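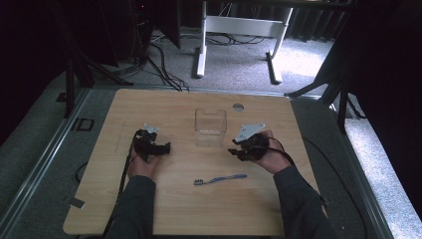 HSP 214 – Housekeeping and Personal Care Support
Handout 4: Toothbrushes, cups and the bathroom shelf
Posted Nov 18, 2022

Read before lab. Bring the checklist from Handout 3, we finish it this time. Lab is in room 308, not the lecture room.

Where we left off

Last time: combs, razors, denture cups. Still owe you toothbrushes. Small job, gets done badly all the time, mostly at the end of a shift when the brush gets tossed wherever there's a gap.

Main points

Storage is part of the cleaning. A rinsed brush put away damp in a closed case stays damp. Open container, upright, head up, air on all sides.

One brush to one container. If two have to share (couples, family rooms), use a divided holder so the heads can't touch.

Clear plastic is what we use in lab. Shows the gunk at the bottom. Ceramic looks nicer and hides everything – residents like it, fine, just check it more often.

Rectangular or round? Rectangular sits flat against the wall and takes less shelf. Round is easier to wipe out, no corners. The Havham reading prefers round. I don't feel strongly. Light ones tip over either way if the brush is long, so look at height compared to handle before you pick one. Brush leaning way out over the rim = container too short.

Laying out the station

Wipe the surface first, let it dry. Container toward the back, open side up. Brush flat in front of it, handle toward the hand that will pick it up. For a right handed person that means bristles left, handle right. Switch for a leftie. Ask, don't guess.

Keep the bristles off the bare surface if the resident is about to use it. For practice runs on the lab tables it doesn't matter, those brushes never go in anyone's mouth.

Watch for holes and gaps in the work surface. Cable holes in desks are the usual one, plenty of resident rooms have a desk doing double duty as a vanity. Caps and floss picks go straight down them. Set up to the side.

Putting the brush away

1. Rinse under running water, thumb across the bristles.
2. Shake it off over the sink, twice is plenty.
3. Pick up by the handle, middle or lower. Never by the head.
4. Steady the container with your other hand. Most people skip this and knock it over.
5. Turn the brush upright BEFORE you get to the rim. Lower it handle first.
6. Let go once the end touches bottom. Don't drop it in.
7. Check the lean. Head shouldn't rest on the wall or the mirror.

Common slips from the last group: going in head first, grabbing the bristles to turn it around, moving the container to the brush and then leaving it on the edge of the counter. Also talking to your partner and missing the opening completly.

Cleaning the container

Empty it every day. Hot water, dish soap, bottle brush for the corners. Dry upside down on a rack or clean towel. White film at the bottom is toothpaste and hard water – soak it in vinegar, rinse well. Scratched or cloudy plastic gets replaced, don't try to save it.

Replacing brushes

Every three months, or sooner if the bristles splay. After an illness, ask the nurse on the floor. Put the start date on tape near the end of the handle. Color alone is not a label, half the brushes in any building are blue.

Supplies

Containers are from Jandunel, the divided holders are Rosser. We have over 100 practice brushes so nobody needs to bring one. Please don't take the containers home, we're short.

For next time

Read the Zirkik sheet on shared bathrooms, first half only. Write up one shelf layout, yours or a relative's, half a page, sketch is fine. Say what you would move and were it would go. Due at the start of lab.

Practical check is in December. You'll set up, put away and clean one full station. Sign up sheet is on the door of 308.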